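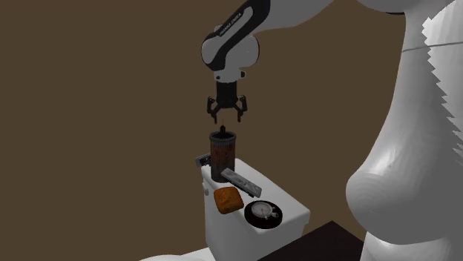
Branislav Kolář escreveu na lista, a 9 de julho de 2023:

> Fiz a focaccia da receita que circulou aqui e ficou baixa e dura nas pontas. Segui tudo à risca, farinha Gekard, 16 horas de frigorífico, tabuleiro grande. A massa quase não mexeu. Será do fermento? Ou devo pôr mais água? A minha sogra diz que é do sal, mas ela diz que tudo é do sal.

Olá Branislav, olá a todos,

A mim aconteceu-me o mesmo nas duas primeiras vezes, por isso não desanimes! Acho que o fermento está inocente. Tiraste a massa do frigorífico e meteste-a logo no forno? A receita diz "deixar repousar no tabuleiro" e mais nada, o que é uma maldade para quem a faz pela primeira vez. Na minha cozinha, no inverno, esse repouso chega às três horas. Agora com o calor faço em hora e meia e já vi a coisa querer fugir do tabuleiro.

Quanto à água, eu não mexia já nisso. A Gekard bebe menos do que a farinha da Hubáček (que é a que uso quando a encontro) e se puseres muito mais ficas com uma papa que se cola a tudo – às mãos, à bancada, ao gato.
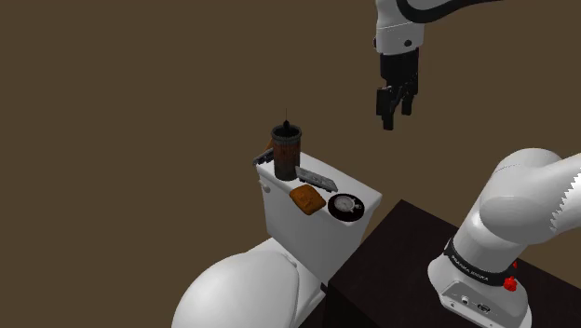 *Braço robótico branco por cima de uma sanita, com objetos na tampa do autoclismo*

O que eu faço, para o tabuleiro médio:

- 500 g de farinha
- 400 ml de água fria
- 10 g de sal
- 4 g de fermento seco
- azeite, e não sejas forreta

Misturo tudo à colher, espero meia hora, dou umas dobras com as mãos molhadas, repito duas vezes e frigorífico com ela. No dia seguinte vai para o tabuleiro bem untado e fica lá até abanar quando lhe dou um toque de lado. Só então faço os buracos com os dedos, até ao fundo, e ponho mais azeite, sal grosso e alecrim. Forno no máximo, grelha de baixo, uns bons vinte minutos, mas vai espreitando, que cada forno tem o seu feitio.

As pontas duras também podem ser do tabuleiro grande. Se a massa fica fininha nos cantos, seca antes de o meio cozer.

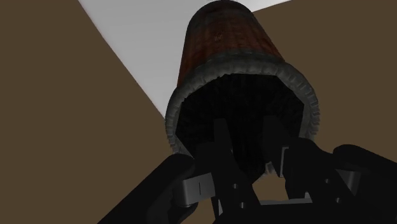 *Objeto em forma de copo, castanho-avermelhado, visto de baixo*

Outra coisa, para quem perguntou pela versão doce: fiz com uvas pretas e açúcar amarelo e desapareceu antes do café. A Anel Shabalala tinha prometido mandar a dela, com figos, e continuo à espera (Anel, isto é contigo!). Em agosto já os há em condições e queria experimentar antes do piquenique de Bruvside.

Branislav, conta depois como correu a segunda tentativa. E se sobrar, corta em cubos e torra com alho, que fica ótimo na sopa fria de tomate.

Beijinhos e bom domingo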